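Flenia Film Festival publishes programme rules and opens public screenings

Modham, 2023-11-19

The Flenia Film Festival has published the rules under which films without a classification certificate may be shown at its next edition, to be held in Modham in May.

Uncertified films will be open to ticket holders aged 18 and over. The organisers must send a synopsis and running time for each title to the licensing authority before tickets go on sale. Films that already hold a certificate are unaffected.

The festival received 127 submissions this year. Two features have been confirmed so far: the drama Grastovau and the documentary Jansen – both will be shown uncut.

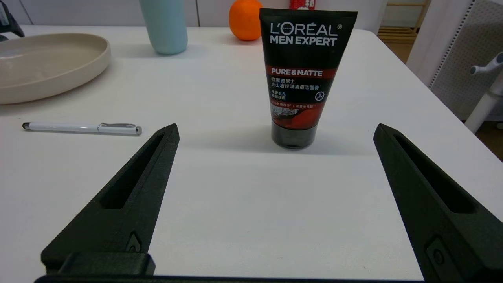
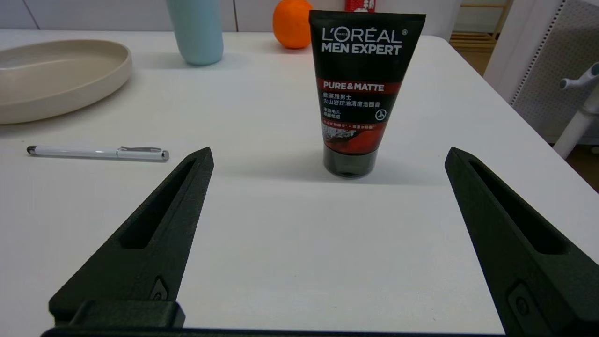

Tickets and venues

Screenings will take place at 2 venues in the town centre over five days. Passes go on sale when the full programme is announced. Single tickets will be sold online and at the door, subject to availability.

Proof of age will be required at all uncertified screenings. Refunds will be given if a title is withdrawn – pass holders may choose a seat at another screening instead.

Appeals

Film-makers whose work has been declined on content grounds may ask for a second viewing by a different panel. Requests must be made in writing. The panel's decision is final and will be sent to the applicant with reasons.

Notes to editors

Press accreditation forms are available from the festival office.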